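In praise of the borrowed hall

I've come to believe, after 29 years of living in Wustedlow, that a town is only as friendly as the hall it shares. Ours holds 200 people if they like each other, and it costs less to hire than a decent dinner for two.

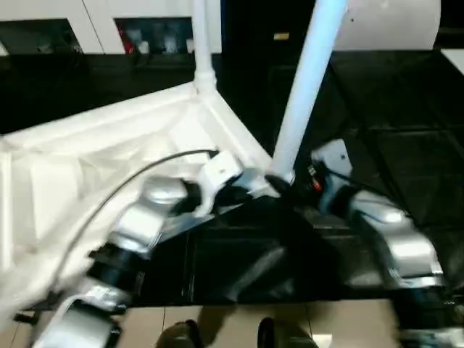
A white plastic chair, underside and all.

People grumble about chairs like that, and I used to be one of them, but they've seated christenings, wakes and my neighbour Femke Boersma's entire choir - altos included!

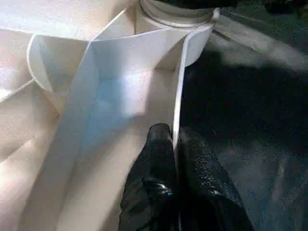 What I'd hate to see is the hall priced like a hotel. Council is talking about a bond of 2000 dollars, and I can't think of a single young family on our street who'd have that lying about for a fourth birthday party. They'd stay home, and the rest of us would never meet their kids or their grandparents, or get to try the grandparents' cooking. 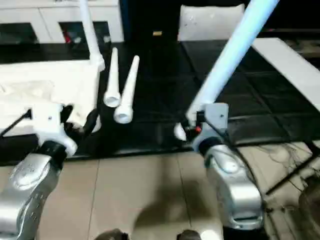
What I'd ask for instead

Keep the bond small, leave the key at the bakery as we always have, and let the neighbours favour one another with a hand at pack-up time.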